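Clearing the desk

2025-03-18

I finally did something about the desk. It's a plain light wood one, pushed up against the wall, and since we moved in it has collected whatever came through the door. Noemi gave me 15 minutes before she started throwing things out herself.

The near half is clear now, so I can put both arms down on it.
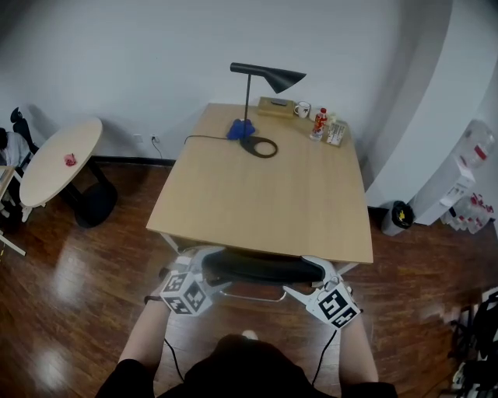

The black lamp stays at the back. Its cord still runs over the left edge to the outlet, and I want to clip it under the top at some point. The mug goes back to the kitchen every night. That's the new rule.

I swept after that. The wood floor shows every crumb, and the chair drags dust in from the other side of the room.
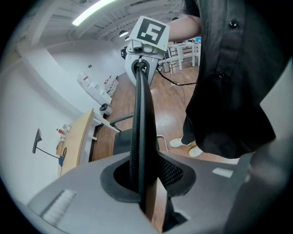 Next is the drawer unit from Jara. It was 56 dollars and it's still in the box in the hall. Leonardo has the right screwdriver and says he'll bring it over before the end of March.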